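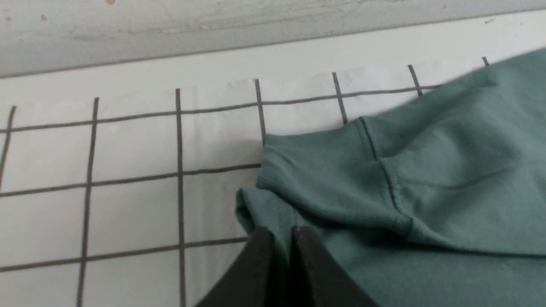
Re: [patis-users] Edge grasps from wrist views, grid or no grid?

On Monday the Nesska group wrote:

> We read the Patis notes on garment edge grasps and can't reproduce the contact-point error. Two questions.
>
> 1. Do you feed the grid to the policy, or is it only used for scoring?
>
> 2. Your notes say a grasp counts when "a free edge is between the fingers." With knit fabric we often can't tell a free edge from a fold, even by hand in the recordings. How do you label those?
>
> We run a head camera only. If the wrist views are what makes the difference, we'd like to know before we buy mounts.

Taking these in order.

The grid is only for scoring, but it stays in the input, so I can't claim the policy ignores it. We fit a homography to the line crossings in the head view, then report contact error in cell widths on the sheet plane. Two things hurt the fit. The sheet isn't flat, and the lines bow where it ripples. The garment also covers a lot of crossings, so we drop any view where the fit rests on one side of the sheet. If you use every view, your error will come out larger than ours, and I suspect that explains most of the gap you see.

On labels: we use three classes, *free edge*, *fold* and *unclear*. Stitching helps the annotator more than the outline does. A double row near the contact usually means a hem is close, and the rib direction tells you which way a band has turned over. Neither can be read reliably from the head view at our working distance.

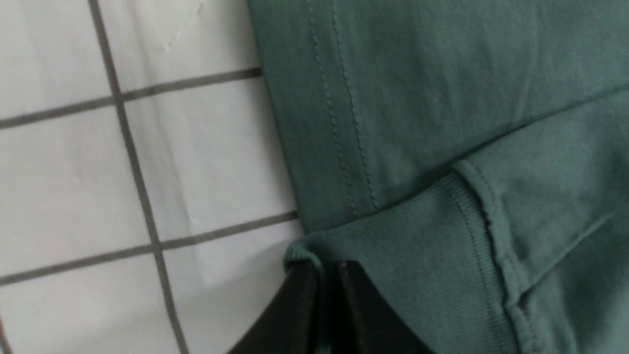 *Contact at the lower left corner of the garment. Ribbed band under the fingertips, double stitching farther up.*

"Unclear" attempts stay in the denominator. The first version of the notes left them out, and the Wemgate people were right to object.

Numbers for the current checkpoint, trained on 900 episodes:

- evaluation attempts: 163
- no free edge between the fingers at close: 58
- time limit per attempt: 60 seconds

An attempt that hits the time limit counts as a miss and is already in the 58. I don't have a clean head-only figure yet. The Siregar baseline used a different start pose, so please don't put the two side by side.

The head view still does the coarse work. It picks the arm and the approach side, and it is the only view that sees both grippers along with whatever else is on the table.

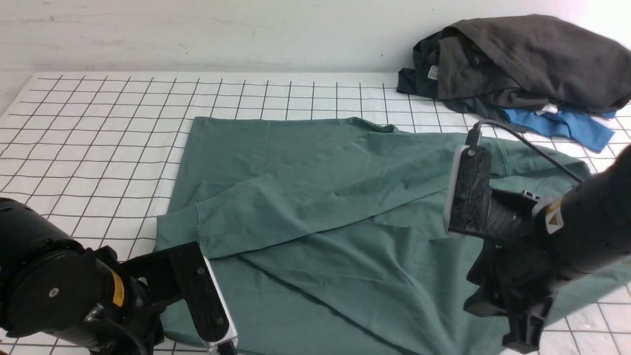
Hakim Tarigan

The wrist view takes over for the last stretch. We switch on predicted distance to the fabric, measured in cells, with some hysteresis - without it the arm dithers at the boundary and burns the time limit. During the approach the wrist image is mostly grid, and the garment may sit in one corner of it.

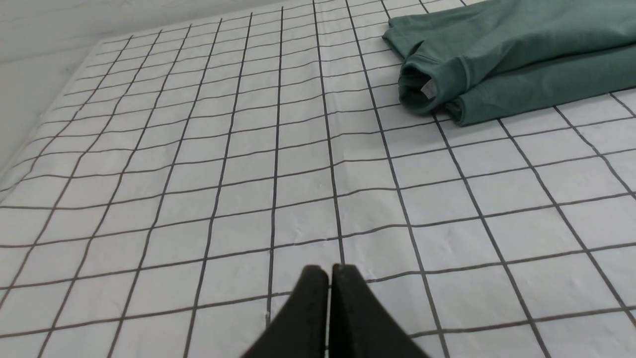 Those early wrist views carry little weight in the contact prediction, and masking them out changed the error by less than the spread between seeds. The late ones matter a lot. If you only want to test the idea, mount a wrist camera on one arm and restrict the trials to that side.

I still have to rerun with a plain sheet during training and the grid put back for scoring. That should answer your first question properly. The start poses need cleaning up first, so expect it in June.

The label guide is in the docs folder of the Patis repository. Section two is out of date on cuffs.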